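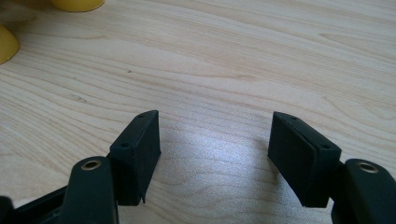
Arvo Pesonen wrote to me after the last post and said I should stop oiling the table and leave it alone for a year. In his view most people ruin a light wood finish by fussing over it, and a damp cloth plus a dry cloth is all it ever needs. He also said that if I must put something on it, I should try it on the underside first and wait a few days.

I took the first half of that advice. I have not put anything on the table since March. Before that I was using a wax from Clorer that left a film, and every glass left a ring in the film. I spent more time getting the wax off than I ever spent putting it on. Now I wipe with a cloth wrung out in plain water, go along the grain, and dry it right away. When the light falls on it there is still some shine, which is enough for me.

There is a small dark speck in the top and a short streak in the grain over on the left. I used to scrub at both of them. They don't bother me anymore, and I would rather have them than a dull patch where I went at it with a scouring pad. If you have a pad like that in the kitchen, keep it in the sink.

The other thing I changed is what gets to stay on the table. For a long time it was where everything landed. Mail, chargers, lids that had lost their boxes, a jar of screws from the Ordale shelf I put together two winters ago. Whenever I wanted to eat I pushed it all to the far side, and the far side was never wiped. Now the table gets cleared every evening before I turn the lights off. It takes me 4 minutes if I've kept up with it, and 22 if I haven't. I timed it both ways one week out of curiosity.

What slowed me down most was small stuff with no fixed home. I bought a set of drawer dividers from Bucur, and they were too tall for the drawer, so I took them back. Then I went through the cupboard and used the boxes I already had.
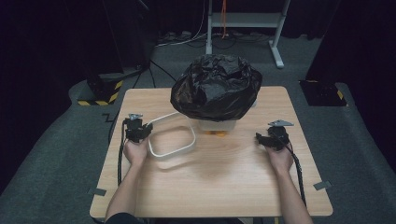

Bags and boxes are where I still go wrong. I keep too many of both, and I tend to set a bag down on top of whatever I was sorting and come back to it the next day. By then I've forgotten what is under it. A see-through container helps with that, even when it's only the cloudy kind. With a crumpled black bag thrown over the top of one, you can still make out a bit of orange down at the bottom, and that can be enough to tell you which box you've got. With a solid box I have to take the lid off every time.

My rule for bags is that they get folded flat or they go in the trash. I allow myself one drawer of them, and when it won't close I throw some out. Aatos Hakala rolls his and stands them up in a shoebox. I tried it and the rolls came undone, so I went back to folding.

For boxes, I keep the lid on the box even when the box is empty. It takes up more room in the cupboard. I used to nest the boxes and stack the lids separately, and I always ended up with lids that fit nothing. I got rid of those in one go and haven't missed any.

Next is the hall closet. It has a Jusport bag in it that I haven't opened since I quit the gym, and a coat rail that is pulling out of the wall on one side. I want to fix the rail first, which means taking all the coats out, and the only place to put them is the table. I'll lay a sheet down before I start so the zippers don't scratch it.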